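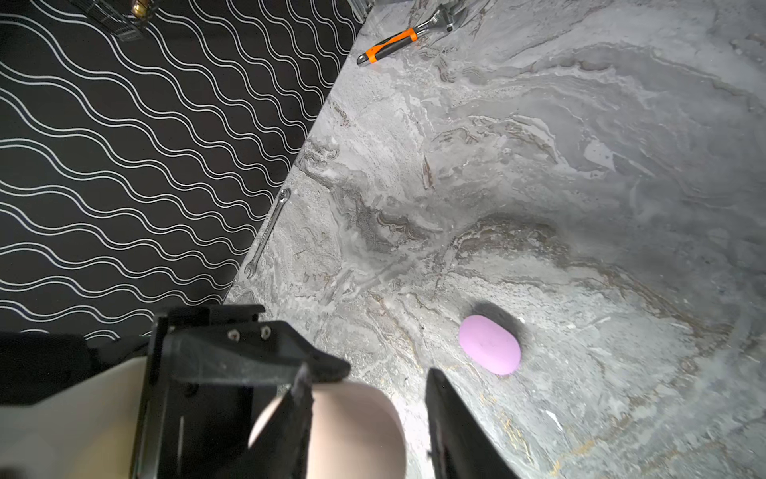 How many demonstrations do you need before the Hedunon kit learns a new pick?

Plan on 300 for one object on one surface. I've got away with 98 when the thing was chunky and never moved far, but thin shiny tools want the full lot.

I put this kit together after two years of gathering examples with other people's gear, so it's the one I wanted myself! You get the gripper with its wrist camera, the Lokent recorder and a foot pedal (tap to start, tap to save, hold to bin a bad go). A run takes me 45 seconds with the resetting included. I do 30 in a sitting and then have a cup of tea – tired hands teach sloppy grasps.

My advice is to mix your objects early. A bar of soap and a couple of spanners on a veined worktop will teach it far more than a row of tidy blocks – and do shift them between runs, even if it's only a bit.

Files save straight to the Haltosus format. Aguirre arms need the spacer plate, sold separately, and the next batch of those is due in January.

Questions about fitting? Write to me, Nayeli Ochoa, through the contact form and tell me which arm you've got.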